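# The Burger, Built Standing Up

I have eaten a lot of burgers leaning against counters, and I've come to believe the best part of the evening is the ten minutes before anyone bites. Set out the parts, let people hover, and a plain supper turns into a party! At Hiba Smadi's table in Istwood, the parts get as much care as the cooking.
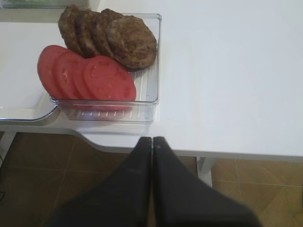
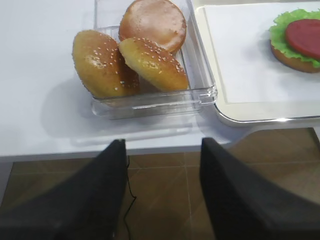
## Why clear trays win

Smadi ran the lunch counter at Derville for years before she began teaching burger nights at home, and she is devoted to see-through containers. You know at a glance what's running low, and you can admire the tomatoes while you wait (I did, at length). She stands the patties on edge in an overlapping row, with the tomato slices lined up in front of them, so a pair of tongs can lift one without dragging along its neighbor.

The buns get a tray to themselves. She likes a mix, some glossy and plain, some thick with sesame, and she'll happily argue for either. I'm a sesame person. The seeds toast a little under the broiler and you get that nutty crunch before you reach anything else.

## Bottom up

Her order is bottom bun, lettuce, tomato, and then the patty goes on, with the lid last of all. I had always put the meat straight on the bread, and I was ready to be stubborn about it until I tried hers. The lettuce keeps the juices off the crumb, and a frilly leaf that hangs well past the bun gives you something crisp at the very first bite.

She builds on a shallow rimmed tray lined with plain white paper. Crumbs and drips land on the paper, the paper goes in the trash, and the tray is ready for the next round.

## The patties

She buys her beef from Nørgaard, the butcher over in Stakton, and asks for a coarse grind. Each patty weighs 114 grams, gets salted just before it meets the pan, and is pressed once, early, then left completely alone. What she's after is a deep brown crust with craggy little edges, the kind that catch mustard.

For a small table she starts with a pound of beef. For the block party in August she made 50 burgers with the same setup and a few more trays, and says the only thing she'd change is slicing more tomatoes. Salt those lightly and let them sit on a towel while the patties rest.

Burger nights run through the end of October, starting at six. Bring an appetite and, if you have one, a strong opinion about pickles.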